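4. Requests for Institutional Records: Procedure and Outcomes

4.1 What counts as a response

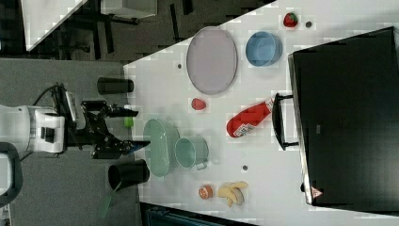
Adults who spent part of their childhood in long-stay hospital units hold a right of access to their records that is rarely disputed in principle. The Ikano statute, under which all of the requests in our data were filed, gives a former resident the right to a copy of any file that names them, and sets a deadline of one calendar month for a written response. The statute does not define what a response is. Several custodians treated an acknowledgment letter as sufficient, and the oversight office accepted this reading in its first rulings. We use the term "near contact" for a request that has reached the correct custodian, has been matched to a file, and has produced no release. The geometry is that of Figure 3, where the fingertips of the black gripper are at the left edge of the white table and the small green object sits near the upper finger. A measure based on distance alone would score such a position highly, and a measure based on possession would need further evidence. The distinction matters for the coding scheme, in which proximity to the file and possession of the file are recorded as separate variables. Earlier work on access rights has tended to combine them, with the result that custodians who locate files quickly and release them slowly appear in the upper half of the performance tables.

We therefore coded each request at four points: receipt, match, decision, and delivery. Receipt is the date stamped on the incoming letter or form. Match is the date on which the custodian confirms, in writing, that a file exists under the name and birth date supplied. Decision is the date of the letter granting or refusing access in whole or in part. Delivery is the date on which the requester reports having the copy in hand. The last of these is self-reported and was checked against postal receipts where the requester had kept them.

4.2 Sample

The sample consists of 156 requests filed by former residents of the Plirnham and Stestside units. Both units closed before the access statute took effect. Their files passed to different custodians: the Plirnham files went to the regional health archive, and the Stestside files were divided between a successor hospital and a private storage contractor. The division followed the year of discharge, except for residents who were transferred between wards, whose files followed the ward. Requesters did not know this when they applied, and the public guidance did not mention it.

Each person in the sample filed one request. Where a request was forwarded from one custodian to another, we treated it as a single request with a changed address and kept the original date of receipt. This choice lengthens the measured times for Stestside relative to what the custodians themselves report. We consider it the correct choice, given that the statute places the duty to forward on the custodian and does not restart the deadline.

Recruitment was carried out through the Figueroa network, a peer organization of former residents. Montserrat Zavala coordinated contact with members and reviewed the wording of the consent form, which went through two versions. The first version asked requesters to authorize the research team to see the released file. A number of members objected that they had not yet seen it themselves and could not judge what they would be agreeing to. The second version limited the team to correspondence between the requester and the custodian. All data reported in this section come from correspondence only, and we make no claims about the medical content of any file. Page counts are taken from the custodians' cover letters.

4.3 Outcomes

Of the 156 requests, 74 ended in complete release. A further 38 ended in partial release, and 14 were refused in full. The remaining 30 had received no decision when data collection closed in March. Of those without a decision, all had been acknowledged, and most had been matched to a file. They make up the near-contact group as defined above, with the exception of those in which no match had been confirmed, which we report separately in the appendix.

Complete release was more frequent for Plirnham than for Stestside. The difference persisted when we excluded requests that had been forwarded. One likely explanation is that the regional health archive employs staff whose main task is record access, while the storage contractor retrieves boxes on instruction and has no authority to open them. For the contractor's share of the Stestside files, every match required a site visit by a hospital employee. The correspondence contains repeated references to visits being postponed.

File size was a poor predictor of delay. The largest file in the sample, at 945 pages, was released in full and inside the deadline. Several very short files were held for much longer, in two cases while the custodian sought advice on whether a single-page admission card was a record or an index entry. The statute covers records and is silent on indexes. The oversight office has since advised that a card naming a resident should be released, although the advice is not binding and was not applied to requests already closed.

4.4 Grounds for redaction and refusal

Three grounds account for nearly all of the withheld material. The most common is third-party information. Ward books list many residents on one page, and custodians removed the names of everyone other than the requester. Few requesters objected to this in itself. The objections concerned the removal of staff names, which the statute does not protect where the person was acting in an official role. Custodians applied the rule unevenly: the same nurse's signature could be visible in one person's file and blacked out in another's, under cover letters signed by the same officer.

The second ground is risk of serious harm to the requester. The statute allows a custodian to withhold passages if a qualified clinician certifies that reading them would cause such harm. In the partial releases that cited this ground, the certifying clinician had not met the requester. Certification was done from the file. Requesters described the practice as a continuation of decisions being made about them in their absence, and several pointed out that the events described in the withheld passages were events they remembered. We note that the clinician's name was given in some decision letters and left out of others, which affects the ability to appeal.

The third ground is that the material cannot be found. Strictly speaking, this is a finding and should not be classed with the other two. We include it because custodians used the refusal form to report it, and because the form carries a right of appeal that a finding does not. A requester who appeals a refusal of this kind is asking for a second search. In practice the second search was sometimes made by the same person in the same location, with the same result.

4.5 Support during the process

Requesters who had help from another person at the filing stage were more likely to supply the ward name and the year of discharge. Those two details shortened the interval between receipt and match at both sites. They had no visible effect on the interval between match and decision. This pattern fits our general finding that the stages respond to different things: the early stages depend on information, and the later ones on staff time and on how the custodian reads the statute.

Help took different forms. Some requesters dictated a letter to a relative or support worker. Others used the template prepared by the Figueroa network, which leaves a blank line for each detail and states the deadline in the final paragraph. Custodians responded to template letters in slightly more formal language — a point that several requesters noticed and some disliked. The template was also the subject of a complaint by the successor hospital, which held that a standard letter did not demonstrate the individual's own wish for access. The oversight office rejected the complaint without a hearing.

Proof of identity was a separate obstacle. Former residents whose surnames had been changed at admission, or entered with a different spelling, were asked for documents linking the two names. Such documents often existed only in the file being requested. The archive resolved this by accepting a sworn statement. The successor hospital did not accept sworn statements during the study period, and requests affected by the issue remained at the stage between receipt and match.

4.6 Limits of the data

The sample was recruited through a peer organization and is likely to overstate the level of support available to former residents in general. It contains no requests from people who live in supported housing under full guardianship, whose applications must be signed by the guardian and are logged in a different register. We asked for access to that register and were declined. Delivery dates are missing where requesters moved during the process or chose to end contact with the study after receiving their files. In those cases we report the decision date and leave delivery blank; no values were estimated. Appeals still open in March are coded by the original decision.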